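February, getting on for eleven at night

Second full evening with the new grippers and I don't want to go to bed. I was sure I'd prefer the old Wavier pair. I've had them since the autumn, I know where they stick, and my hands have stopped complaining about them. But the Vidano ones with the long yellow fingers are so much better on cloth that I laughed out loud at the first corner I got hold of.

The Wavier fingers are short and rubbery and they push fabric away just before they close. You end up chasing a hem across the bed. The yellow ones taper, so they get in under a fold, and the slots near the tips let them bend a bit when they meet something. Corners came up first go far more often than I'd dared hope. I kept the order the same for both pairs: pick a corner, lift, carry towards me, lay it down, smooth it, start again. 40 picks with each before tea, then another round afterwards when I was tired and clumsy, which seems to me the fairer test.

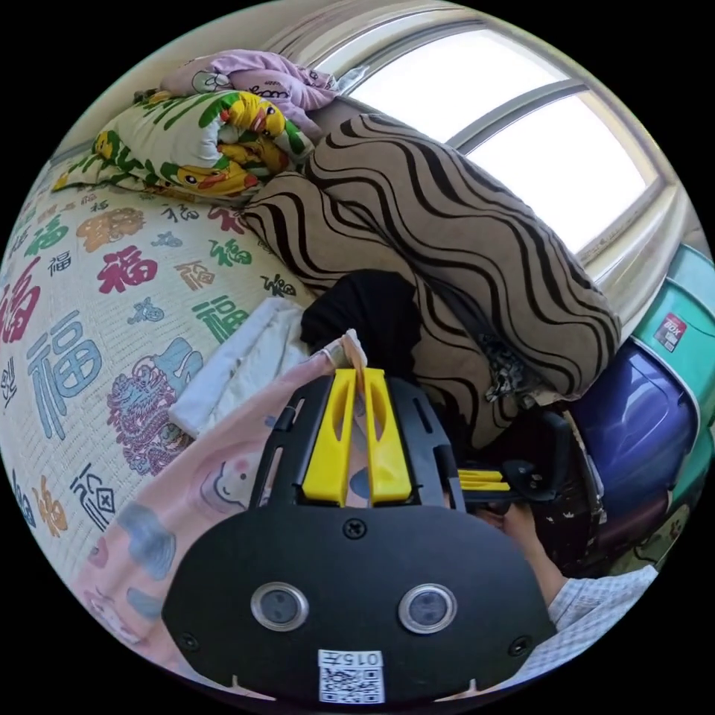
The trigger is the other big thing. On the Waviers there's a dead patch at the start of the squeeze where nothing moves and then everything moves. On these it comes in smoothly from the beginning, and I can hold a half-closed position long enough to change my mind. I tried that over and over just for the pleasure of it. I had a thumb cramp by seven o'clock and didn't care!

Weight is less good. I put one on the kitchen scales at 710 grams, and the old ones are 145 lighter. It doesn't sound like much, and it isn't for ten minutes, but after an hour my left wrist was telling me all about it. Must look at where the balance sits. I suspect most of it is up front, and a bit of something in the handle would help even if it makes the total worse. Wrote to Alipour to ask if they'd sell me the bare handle shell so I can mess about with it without ruining a good one.
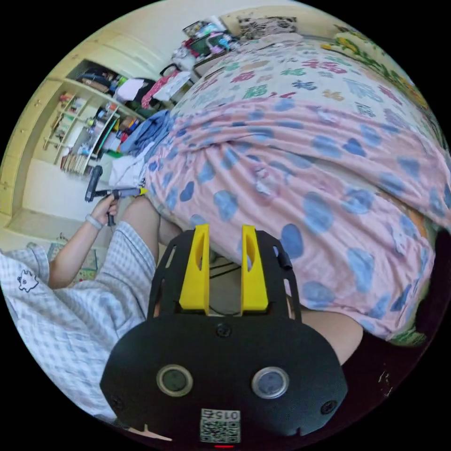

Working with two at once is still where I come unstuck. My right hand gets on with it and my left goes off and does something else, like a child on a walk. Tonight I tried sitting on the edge of the bed instead of standing over it, and it was a great improvement, because my elbow has somewhere to be and I'm not leaning the whole time. The blanket with the big blue hearts is lovely for practice, all those soft folds hanging down towards the floor, though the cable across the floor bothers me and I want a longer one that can go round the back. The other thing is bending down. Low work with the tips pointing at the floor feels odd in a way I can't put my finger on, and I should do a whole session of only that.

Clip 1724 is the one to keep from tonight. Lift, turn, down, flat, both hands, no fumbling. I've watched it four times. The people at Flellville want a written comparison by the end of the month and I'd been dreading it, but I could fill pages now. Must be fair to the Waviers, mind. They are still nicer for small hard things, bottle tops and pegs and the like, and they've been dropped down the stairs twice and carried on.

Tomorrow: socks. Then the thick towel, which beat me completely last time. Also ring round for that cable, and strap the wrist before starting, not after.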